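Pleltville Community Board > Local Events > Rakena open day, anyone else go?

brinewell
Posted Oct 15, 2025

Went to the Rakena open day with my brother-in-law, mostly because the flyer said "see tomorrow's kitchen today" and I wanted to see how much of tomorrow's kitchen there was. We were in a group of 27. You get a talk, then you stand behind a strip of tape while two arms work at a table, then there is coffee. The talk lasted 40 minutes. The arms got a good deal less than that.

The subject of the day was sorting cutlery. I took a few pictures off the screens they had up, which show what the arms' own cameras get.
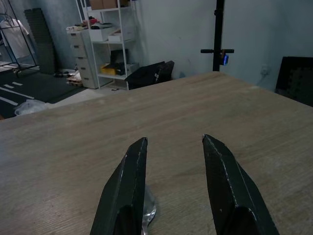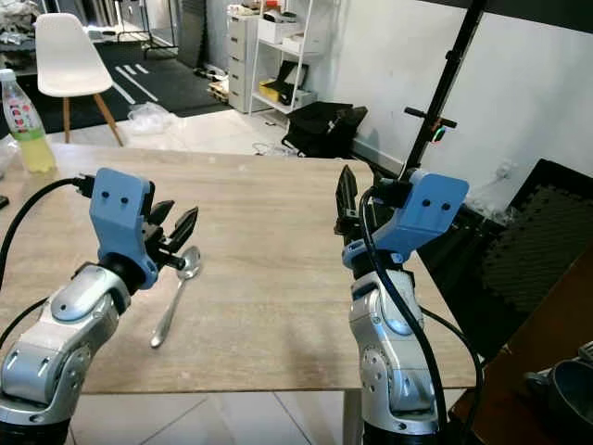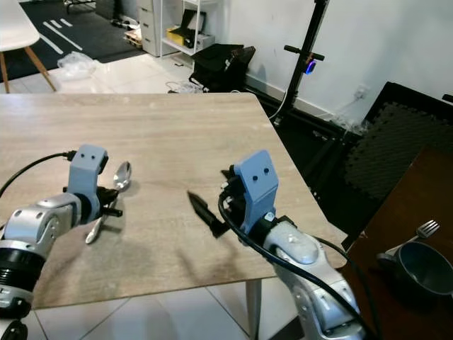

My question going in was whether any of this would be useful to the people it is being sold to, and the flyer names them: school kitchens and care homes. I worked in a school kitchen for years. Cutlery comes back in a gray tub with peas in it, all tangled up, and you need it done before the next sitting. What they showed us was a spoon lying by itself on a bare stretch of table, and over on the other arm's side a black knife with a pointed blade. I could sort that with my elbow. The guide said clutter is "on the roadmap." Fine, but then put the roadmap on the flyer.

Did anybody get a straight answer on price?

tollgate_deb
I asked. They gave me 3248 a month for the pair of arms, support included, and then the man added that it was an early figure and could change in November. So no, not a straight answer.

I'd also like to know who does the washing up, because it isn't the robot.

mossop
I think you're being hard on them. It's an open day at a small outfit, not a trade show. I was in the later group and I liked that they let us watch it live instead of putting on some polished video with music. Have you ever tried picking up a spoon with pliers? Do it ten times and then tell me it's easy. Spoons are shiny and curved and they roll about when you pinch the wrong end.

brinewell
Never said it was easy. I said it wasn't what the flyer promised. If the flyer had said "come and see how hard spoons are" I would have gone home happy.

Quillfeather
Was the person with the headset steering it? That's what I couldn't work out from our group. There was a young woman at a desk off to the side and every time the arms moved she was moving too. I asked and was told it was "a mix." A mix of what?

tollgate_deb
We had the same desk and the same answer.

mossop
They did explain this in the talk. Part of the day was a person guiding the arms and part was the arms on their own. Jonatan Grønli (the one with the lanyard and the cold) said so on his second slide. I grant you he didn't say which part was which once we got to the tape.

Quillfeather
Then he left out the only bit I drove over from Surby for.

harrowgate_rd
I fit conveyor lines for a living, so take this as coming from somebody with a grudge. Two arms for one table of cutlery is a lot of machine. The place I used to service had a magnet and a vibrating tray and it did a tub while you had a smoke. Ugly, loud, worked. The arms can do other things in theory, and that's always the pitch. Ask them which other things, and ask to see those.

mossop
A magnet won't tell a fork from a spoon though.

harrowgate_rd
No, the tray does that. Look it up.

brinewell
Did anyone go to the Atomero one last year? I'm told they let visitors put their own stuff on the table. I would have paid for that. I had a potato peeler in my coat pocket and all.

tollgate_deb
I went. They let you, and it dropped my keys. But they laughed and had another go, and I came away thinking better of them than I do of this lot.

mossop
There's another Rakena day in November, sign-up sheet is at the library desk. I'm going again and I'll ask about the mix. Brinewell, bring the peeler.

brinewell
Put me down. I'm skipping the talk, though, so somebody text me when the arms start.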